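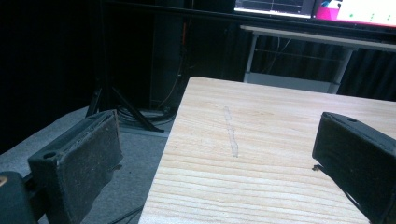 Faint grey line on pine top, across the grain - pencil or tape?

Forum: Surfaces and Finishing

gilmar_m
March 6, 2025
Bare pine top, knotty, no finish that I know of. Near the middle is a thin grey streak running across the grain. I want to oil the board in June and would like the mark gone first. Sand, or something gentler?

Westinach80
Looks like graphite. White vinyl eraser, light pressure, then wipe with a dry cloth. If it smears, stop and use methylated spirit on a rag.

C. Vitale
I'd go straight to 160 grit on a cork block, along the grain. Erasers burnish softwood and the oil then takes unevenly at that spot.

Westinach80
Only if you lean on it. Sanding one patch leaves a dip and a paler area. On pine that shows more than a pencil line does.

C. Vitale
Then sand the whole top. It needs doing before oil anyway.

lindalva_a
Could be tape residue and not pencil. Drag a fingernail over it. If it feels tacky, use white spirit first, as abrasive will clog and push the adhesive into the pores. I had this on a Vieira bench top and wasted 14 discs.

gilmar_m
Not tacky. Slight sheen at a low angle. Does the carpet matter? It's grey, goes right up to the table, and there are cables lying on it.

lindalva_a
Coil the cables out of the way and put a sheet down. Pine dust in carpet pile is tedious to get out.

Westinach80
Sheen suggests graphite. Eraser.

C. Vitale
Still 160. Mask nothing, keep the strokes full length, and vacuum before the first coat.

gilmar_m
Will try the eraser on the streak first, then sand the lot.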